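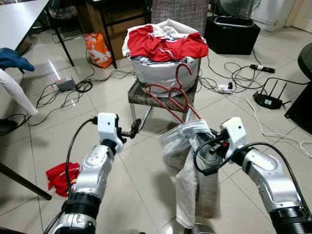 Page last changed: 2018-05-27

4.2 The chair as a laundry station

Figure 3. Basket on a checked upholstered chair, with garments and hangers still together.

Households in the Plokano study own a great deal of storage and put very little of their laundry in it. Of the 500 sorting sessions logged in our diaries, 70 ended with every garment in a drawer or on a rail. The others ended on a chair, or close to one.

Figure 3 is typical of what we call the middle stage. A white fabric basket sits on a checked upholstered seat and is full of clothes, a red garment with white trim spread over the top of the heap and paler items under it. Jeans are already folded and draped to one side. The gray pants have come up with a tangle of red plastic hangers, an arrangement that our coding scheme (Sivakumar, section 2) files under "co-retrieval" and that diary keepers filed under shorter words.

Hangers deserve more attention than the literature has given them. Earlier work on the Nurkik diaries treats the hanger as a tool of storage, which assumes it spends its life on a rail with one garment to its name. In our material it travels. It goes into the basket with the shirt it was meant to hold, hooks itself to two others on the way, and must be sorted before any sorting can start. Separating hangers took a median of 70 seconds per session, time that no participant had planned for when asked beforehand.

The floor around the chair matters too. Cardboard boxes and plastic bags, like the box under the table and the bag leaning beside it in Figure 3, were coded as "undecided" unless the diary said otherwise. The diaries seldom did. One Ollus household kept the same box in that category from December until the end of the study, and listed its contents, when pressed, as "probably winter."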